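4.2 Limited-time events and return play

Illura is a free-to-play role-playing game for phones in which players collect and level up costumed heroes. Its publisher, Lunde, runs a themed event in most months. We looked at the spring event held in March, which had three parts: a daily login reward, a set of boss stages that paid out a costume token, and weekend raids open to guilds.

We recruited 300 players who had been inactive for at least 30 days before the event opened. Each player agreed to share an account log for the event period and the 22 days after it closed. We did not pay players in game currency, which would have changed what they could buy in the event shop.

Most returning players came back for the boss stages. The costume token could be earned without spending money, and players in the interviews named it more often than any other reward. Weekend raids drew fewer of them. A raid needed a guild with at least 4 active members, and many returning players found that their old guild had gone quiet while they were away. Those who joined a new guild in the first days of the event tended to stay longer after it ended.

The login reward gave a mixed result. Players collected it, but many sessions on those days ended as soon as the reward screen was closed. We therefore treat login counts as a weak measure of interest and use completed stages in the rest of this section.

Phetsri's earlier study of Gemetti, a puzzle game with a similar calendar, found a sharp drop in play once the event shop closed. Our logs show a slower decline. One likely reason is that Illura keeps the shop open for several days after the last stage, so players with leftover tokens have something to return for. Brultia, the desktop title discussed in Section 5, closes its shop with the event and allows a closer comparison.

Two limits should be noted. The sample covers one event in one game, and players who agreed to share logs may be more engaged than those who declined.

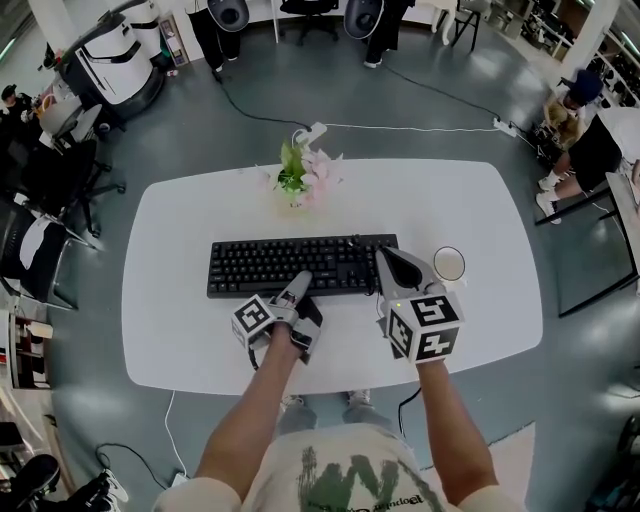

Figure 4. Hand-held grippers and a computer keyboard on a white table, viewed from above.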